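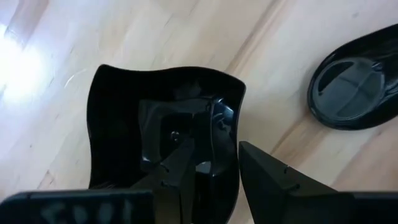 Cell practice / handling rules

March, started 9:40

Went over the handling rules for the dish task with the Dundlow checklist open next to me. Ours were spread over three old entries and two of them disagreed, so this page replaces all of that. If you run the bench, work from this.

Grip first. On the deep shells the rule stays one finger inside the cavity, one outside on the wall. Do not pinch across the full opening. The wall takes a one-sided grip fine at low force, but squeezing both sides marks the gloss and we then argue about whether the mark was there before. Wrist view should show the wall between the fingers before the lift command goes out. If the inner finger is sitting on a rib, back out and come in again. Don't twist it free.

Speed cap for anything over the wood is 108 mm/s, set in the Lunlow controller profile and not in the task script. Somebody (me) had it in both places and the script value won. Removed from the script. Check the profile name on the screen before enabling, it should read "bench slow".
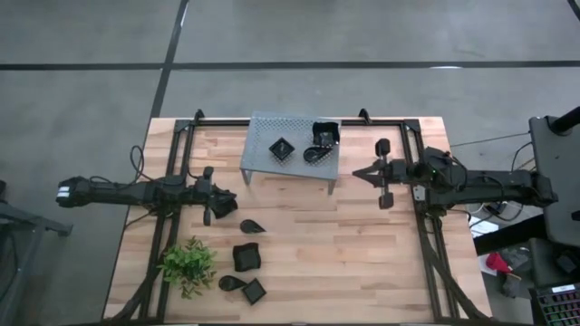

Shared space is where our rules were weakest. The old wording said "arms should not be in the center together," and you can read that any way you like. New wording: one arm owns the stand at a time, and the other holds outside its own line until the owner has released and pulled back. While the left gripper is busy with a piece down on the wood, the right one waits with its fingers empty, pointed at the space beside the stand and clear of it. Waiting with a part in the fingers is not allowed. If the waiting arm has a part, it puts it down on its own side first.

Put ownership in the run log too. A line each time it changes hands is enough.

Pieces on the stand: no stacking or overlap at the end of a run. Touching edges during a run is okay, note it and carry on. The Antoniadis sheet wants a fixed gap between parts, but it was written for flat trays and I don't think we can hold it on perforated metal with rounded dishes. Marked as "not adopted" in our copy so it doesn't come up again every month.

Cables. Slack loop over the forearm has to clear the stand at full reach. Check by jogging each arm out by hand control, before power-up of the task and again after any wrist work. Ties get replaced at 800 cycles whether they look tired or not. Cluvham still quotes us the longer harness and I still don't want it, more loop means more to catch.

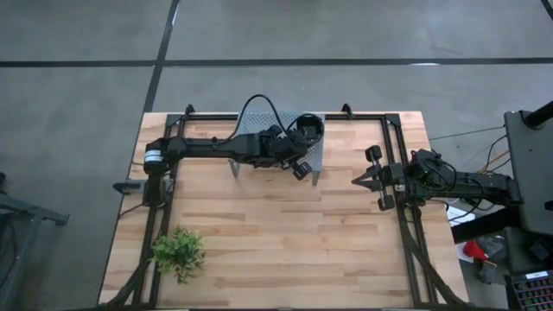

Before anyone reaches in

1. Pause the task, then take both arms to hold. Pause alone leaves the controller ready to resume.
2. Wait for the hold message on both channels. Give it around 2 seconds, it lags.
3. Say "reaching in" out loud if there is a second person at the keyboard. That person takes their hands off the keys.
4. Reach from the open front side only, never across the rails under a forearm.
5. Step back, say "clear," then resume from the keyboard.

Open items: print the five steps and tape them up by the keyboard. Ask Lunlow if the hold message can be made to latch. Reread the grip section after the next batch of shells, the wall thickness may change and the force setting goes with it.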